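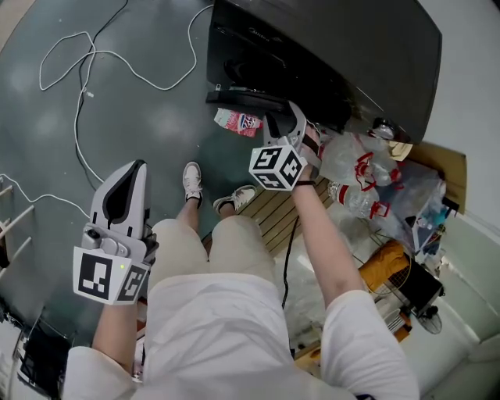

Clearing the floor at Danley: common questions
2021-09-07
By Rochelle McKinnon

We use cookies to remember your settings. By staying on this page you accept them.

What is being cleared?

The floor along the walls in the ground-floor room. That means cables, bottles, bags, flattened or half-flattened boxes, food wrappers, and anything else that was put down in August and stayed there. Shelves and desks are a separate job and will get their own page.

Where do I start?

Start with trash. Snack wrappers and torn packaging go straight in the bag by the door. Check under the large black appliance in the corner as well as around it, and use a flashlight if you need one. Do the cables next, then the bottles, then the cardboard. Sweep at the end.

What do I do with the cables?

Find both ends before you pull. If one end is plugged in, leave it plugged in and ask what it feeds. Loose cables get coiled wide, tied once, and put in the Kurek bin. White and black cables can share a bin. Don't wrap them tight around your hand - the thin ones kink and then they are no use to anyone.

Can I move the large black appliance?

Not alone. Unplug it, clear the floor in front of it, and get a second person. Lift from the body and keep your hands off the black tray under the front. If you only need to reach something beneath it, pull the item out and leave the appliance where it is.

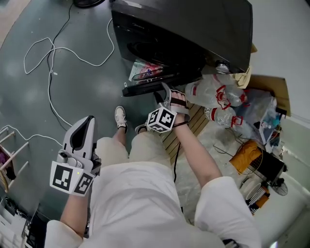

Packages that are still sealed are not trash, even if they have been pushed underneath something. Put them on the table and they will be sorted at the end of the day. Open food gets thrown out.

Are the plastic bottles with the red handles recycling?

Only if they are empty. Read the label, check the cap, and stand anything with liquid in it upright against the wall. Empty ones go in the recycling with the cap on. We have had leaks on the painted floor before and it gets slippery.

What about plastic bags with things still in them?

Look inside first. Small parts and hardware go to Valdemar Þorgeirsson, who keeps the drawers. Tie the bag shut and write on it with a marker if you know what it belongs to.

Do we keep cardboard boxes?

Keep 2 large ones for shipping. Flatten the rest. The Tredetti pickup takes cardboard but won't take it if it's damp or has food on it.

Does the wooden slatted piece stay?

Yes, for now. Sweep under it if you can tip it up, and watch for splinters.

Where do fans go?

The small orange and black one goes on the shelf with its cord wrapped. Tall fans stay on the floor, clear of the walkway. Wipe the grilles with a dry cloth. If a guard is cracked, tape a note to the fan and tell me.
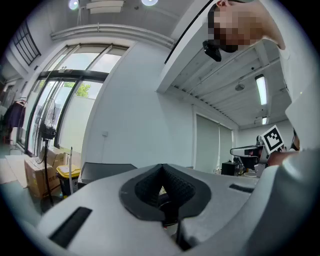 Pedestal fan by the glass.

What about the clothes on the rack?

Leave them. If something is yours and you don't need it at work, please take it home.

How long does it take?

The room is around 4000 square feet but most of it is open floor. Plan on 3 hours for the edges. If you can only do one corner, finish that corner and stop there.

Who do I ask about something not listed?

Leave it where it is and send me a note through Gikness with the location.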